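Trullura Workshop Forum > Builds in Progress > Toast arm, second try

jidico_bench
Hello again everyone, and thank you for all the kind words on the last thread. I've finally got the arm back on the bench at our shared shop and I'm trying to teach it to make toast from start to finish: pick up a slice, open the oven door, put the bread on the rack, close up. My code is now 1,473 lines long, most of it me being overly careful, and picking up bread is going better than I dared hope! The door is another story. It's the kind that pulls down, and the arm keeps wanting to pull straight back at it, so the whole oven gets a tug. I put it up on a wooden block so the fingers could come in at a nicer height, and strapped the block down with hook-and-loop. The bread waits on a cutting board on top of the oven.

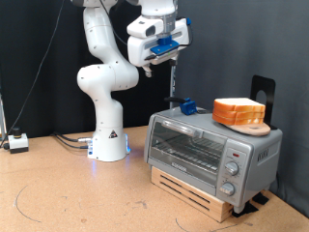
How do you get an arm to open a door that swings down without dragging the oven along with it?
Move the gripper along the same curve the handle follows, with the hinge as the center of the circle, and let the wrist turn with it as it goes.

magana_garage
Oh, I remember this stage so well. Measure from the hinge to the middle of the handle, and do it twice, because if you're off even a little the arm will fight the door the whole way down. Mine only settled once I split the swing into 16 small steps - before that it tried to cut the corner every single time.

grevari_fan
I'm going to disagree a little, with love. I don't think a perfect curve is worth chasing on a small oven. Crack the door a couple of inches, let go, then come in from above and push it down with the outside of a finger. There's no grip to slip and nothing to yank. I've done it that way all winter.

magana_garage
That works if the hinge is stiff enough to hold the door partway. Plenty of them snap shut on you, and then you've got a finger in there.

grevari_fan
Fair enough, mine is pretty stiff. Still, he could try it cold in five minutes before redoing all his math.

jidico_bench
You're both very patient with me. I tried the push on Sunday with the oven unplugged and it does stay open if I get it past halfway, so I may end up doing a bit of each. Curve for the first part, push for the rest?

old_trullura
I'd move the bread while you're at it. The top of a toaster oven gets hot, and a wooden board parked up there for a long session makes me nervous. A stand off to the side would cost you one extra reach and that's all.

jidico_bench
Point taken, I'll find it another spot before I do any real heating. It was just so handy up there, with the slices already at the right height for the gripper.

magana_garage
Do the curve and the push as two separate routines so you can test them one at a time. And please post the hinge measurement when you have it, I'd like to compare it with mine.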